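On Keeping a Household Recipe Record

For the past several years I have maintained a written record of the meals prepared in my home. The record began as a single notebook and now occupies most of a shelf. Readers have asked from time to time how it is organized, and I have answered those letters one at a time. It seems more sensible to set the matter down in one place.

The record is distinct from a cookbook. A cookbook states what ought to be done. My record states what was done, on a given evening, with the ingredients in the house, and what the persons at the table thought of it. The two are related, but a person who confuses them will find that neither serves very well.

Origins of the record

My mother-in-law left behind a box of recipe cards. Many were in her own hand, and others had been clipped from newspapers or copied from the backs of packages. The family had always supposed that the box contained everything she knew. When we tried to cook from it, we found that her lamb stew called for "the usual amount" of stock and was to be cooked "until it is right." Her almond cake had no oven temperature at all. She had written the cards for herself, and she had no need to be told what the usual amount was.

It took me the better part of a winter to recover the stew. I wrote down each attempt, including the quantity of stock, the cut of meat, the pot used and the length of time on the stove. The version that the family accepted as correct was the seventh. I had expected to stop keeping notes once the stew was settled, but by then the habit was established, and I went on to the almond cake. The cake remains unsettled.

Form of an entry

Each entry begins with the month and the name of the dish. The ingredients follow in the order in which they were used, with weights where I have them. I then record any departure from the earlier method. An entry for bean soup, for instance, may say only "as before, with half the salt, and celery in place of fennel." A reader who wishes to know what "before" means is directed to an earlier entry by page number. This system of reference works well within a single notebook. It works less well across several, and I have spent more than one evening following a soup backward from volume to volume.

At the foot of the entry is a space for remarks. These are kept short. "Too sweet" is sufficient. "Too sweet, but everyone had seconds" is more useful. I do not assign marks or stars, although I tried this for one spring. It became clear that every dish received four out of five, except the ones that were burned.

Correspondence on the subject

My friend Sumaiya Cassim keeps a similar record on ruled index cards, and we have compared methods at some length. She files by main ingredient. I file by date. Her arrangement allows her to find every eggplant dish she has ever made in a matter of seconds, and I admit that mine does not. On the other hand, I can open a notebook to any March and see what the household was eating in that season: leeks, a great many potatoes, the last of the frozen plums. I value this more than I thought I would. The meals of a single month, read together, bring back a good deal that was never written in them.

Rohani Wijaya wrote to me last autumn with a different objection. In her view, any written record makes a cook timid, and a person who can look up last year's rice will never make a better one. I have given her letter serious thought. There is some truth in it. During the first two years I did follow my own notes too closely, and I once drove across town for a brand of vinegar simply for the reason that it appeared in an entry. I have since adopted the practice of reading the entry in the morning and closing the notebook before I begin to cook.

The record at the table

A matter that I neglected for too long is the meal itself, as opposed to the preparation of it. The early entries say nothing of how a dish was served, who was present or how long the company stayed. I now include one line on these points. It has shown me, among other things, that the soups are better liked when they are brought out late, and that no dish served while the television is on has ever received a remark of any kind. 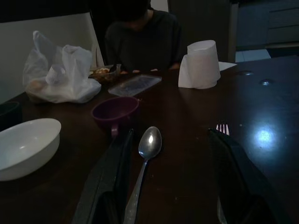 Page last changed: March, 9:40 p.m.

The line on serving also covers small practical matters. I note whether a dish needed a spoon when only forks had been laid, which happens with braised greens more often than one would suppose. I note whether the serving bowl was too shallow. These details appear trivial when they are written, and they are consulted more than any other part of the entry when guests are expected.

Materials

I have used several kinds of notebook and can recommend only one. The Ovmont ledger, which I buy from a stationer near the rail station, has sewn pages and lies flat when opened on a counter. It holds 200 pages. I had earlier used a spiral notebook of the Ketent make, and the wire caught on dish towels until the back cover came away. Readers should not take this as a general finding. My kitchen is narrow, and the notebook hung from a hook beside the towels.

For writing I use a pencil. Ink does not survive contact with stock, and a pencil line remains legible even under a grease spot. It also permits correction on the evening itself, before the remarks have hardened into opinion.

I was persuaded at one time to move the whole record to a computer program called Kolura. I entered 30 recipes over the course of a month and then stopped. The program required that every dish be assigned to a "course" and a "cuisine," and I was unable to say to which cuisine my mother-in-law's stew belonged. It also wished to know the number of servings, which in this house depends entirely on who is telephoned in the afternoon. I do not doubt that the program suits other people -- my nephew uses it daily -- but I have returned to paper.

Extent of the record at present

The notebooks now hold over 2,000 entries. Many of these are repetitions, and I was once advised to remove them. I decided against it. There are long runs of the same roast chicken in which almost nothing changes but the vegetables, and then, in one entry, the oven is turned down and the cooking time extended, and every chicken after that follows the new method. If the repetitions were removed, that change would appear to have come from nowhere.

An index is in preparation. I am compiling it in a separate volume, by dish and then by main ingredient, which is a concession to Sumaiya and has been acknowledged by her as such. The first four notebooks have been completed. The fifth is delayed, as several of its pages were stuck together with what I believe to be quince syrup, and they must be separated with care.

Requests for particular recipes may be sent through the contact page. I am able to supply the lamb stew in its seventh version, the bean soup in most of its forms, and a pickled cabbage that came to me from a neighbor and is entered under her house number. The almond cake is not available at this time. The most recent attempt used a lower shelf in the oven and one additional egg, and the remark at the foot of the page reads "closer, still dry at the edge."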